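Kullon 11 Owners' Questions

Answers to the questions we are asked most often about hiring, buying and looking after the Kullon 11, our small cabin cruiser for rivers and sheltered coastal water. If your question is missing, ring the yard or call in at the Fikdale office during opening hours.

Can I sleep on board?

Yes. The forward cabin has one double berth, and the saloon table drops to make a second. The second is shorter and suits children or a shorter adult. There is standing headroom in the saloon but only sitting headroom over the forward berth.

Is bedding supplied?

On hire boats, yes: one fitted sheet, two pillows and a duvet for each berth. Towels are not included. On boats sold new, the mattresses are supplied without bedding. The forward mattress is cut to the shape of the bow, so a household fitted sheet will be loose at the foot. Most owners buy a standard double and tuck the extra underneath.
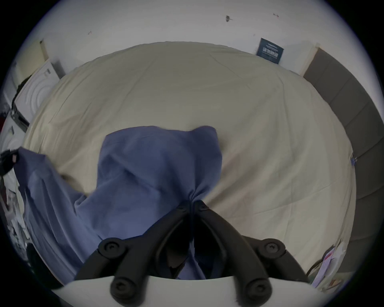
FIKDALE, March

The yard is open again after the winter break. Boats booked for spring launching will go in the water in the order the forms were received. If you have moved house or changed your telephone number, please tell the office before your launch date.

How is the boat powered?

By a single inboard diesel engine with a shaft drive. The fuel tank holds 162 litres. The filler is on the starboard side deck and the water filler is on the port side. The caps are marked, but please check before you put the nozzle in. Fuel in the water tank means the tank has to come out.

What speed should I cruise at?

On rivers, keep to the posted limit and slow down past moored boats. On open water, 2000 revs is a comfortable setting for the engine and leaves something in hand if you meet a foul tide. Running flat out for long periods uses a good deal more fuel for very little extra speed.

Do I need a licence?

You do not need a personal licence to hire from us on the Gromham navigation. The boat itself is licensed and the cost is included in the hire. If you own your boat, you must arrange the navigation licence yourself. Rules differ elsewhere, so check with the authority for the water you plan to use.

How much water does she carry?

The fresh water tank holds 64 litres. Two people who are careful will get a weekend out of it. There is a gauge next to the galley sink, which reads low when the boat is heeled or badly loaded.

How do I stop clothes and bedding getting damp?

Leave the vents open at all times, including when you are away. Prop the berth cushions on their edges so that air can get underneath. Take clothing home at the end of each trip, above all anything that has been out in salt spray. Salt holds moisture and a jumper with salt in it will never dry properly in a locker. Rinse it in fresh water first.

The hanging locker takes coats and a few shirts. Everything else is better in soft bags, which can be folded away once empty. Hard suitcases will not fit under the berths. 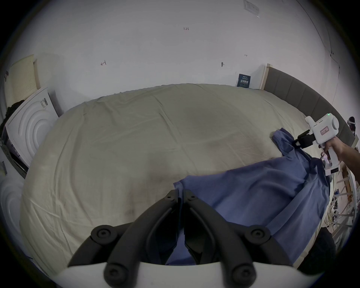 Handling and mooring

Is the boat hard to steer at low speed?

She has a fairly deep keel for her size and tracks well. In astern she will pull to port, as most boats with a single propeller do. Allow for it when you come alongside. A bow thruster can be fitted to new boats and to most older ones.

Can she dry out on a mud berth?

Yes, if the mud is soft and level. We do not recommend drying out on stones or on a slope. The rudder is protected by a skeg, but it will not take the full weight of the boat.

What does the Siriwardena package include?

It is the higher of our two trim levels and is named after the yard that first built it. It adds a teak cockpit sole, a larger fridge, a heater with outlets in both cabins and a second battery. It cannot be added in full to a standard boat later, although the heater and battery can.

How often should the engine be serviced?

Once a year, whatever the hours. Change the oil and filter before laying up, and the fuel filters and impeller before launching. We can do the work at Fikdale or at our Gromham pontoon. Gromham has no crane, so anything below the waterline has to be done at Fikdale.

When can I look at a boat?

Viewings are by appointment. There is usually a boat afloat at Gromham and another ashore. Please wear soft-soled shoes.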